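Lotska, long métrage : point d'étape au 21 novembre 2025

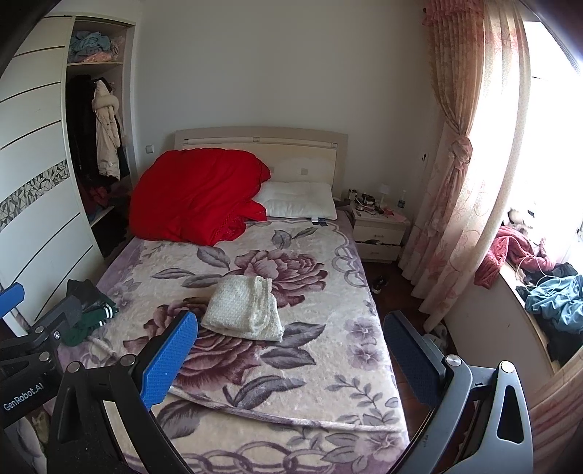 Le deuxième acte respire enfin, nous a écrit Biljana Nedeljković après avoir vu le bout-à-bout, même si elle trouve encore la mère trop silencieuse avant le départ pour Traselden.

Nous partageons volontiers son avis, et c'est avec beaucoup de plaisir que nous vous annonçons 40 jours de tournage achevés, grâce à votre soutien fidèle (et à votre patience !). Restent 2 scènes à reprendre en mai, puis le mixage chez Dudungate. Kadrić a déjà livré 5 thèmes musicaux. À ce jour, 80 % de la subvention est engagée ; le détail suit en annexe.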